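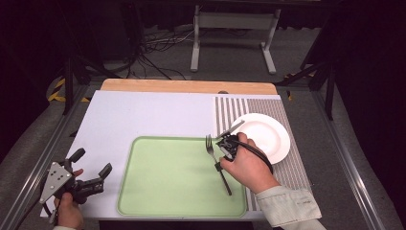
Unit 6: Choosing a hand-held gripper kit
Course notes, Ívar Sveinbjörnsson

Reading before class: the Truten kit manual, chapters 2 and 4. Bring the comparison sheet from Unit 5.

6.1 What is on offer

We compare two kits this term, the Truten pair and the Skultum pair. Both are sold as a left and a right gripper held by a person, who does the task by hand while the motion is recorded. The Truten pair lists at 3,114 with cables and case. Skultum sells the grippers alone and charges 269 for the cable set. Check what a quote includes before you compare totals.

6.2 Test task

Table setting is our standard task for both kits. It uses a tray, a fork, a plate and a striped placemat. A fork is thin and lies close to the surface, so small errors in finger position show up early. The plate stays where it is while the fork is handled.

Run the task 3 times with each kit. Change hands with your partner between kits and note who held the grippers.

6.3 What to write down

Finger pads: do both pads meet the handle, or does one touch first?
Cables: where do they run when the wrist turns? A cable over the back of the hand can pull on the gripper.
Grip: can you keep your thumb in place for a full run?
Idle hand: where does the second gripper go when only one is needed?

6.4 Service terms

Truten repairs go through Ladefoged, which quotes 2 weeks for a worn joint. Skultum sends spare parts and expects the buyer to fit them. Okuvwood resells both kits but handles no repairs. Put service in your report as its own section, separate from price.

6.5 Report

Two pages, due in November. State which kit you would buy for a teaching lab and give the test results behind the choice. Attach your run notes as written.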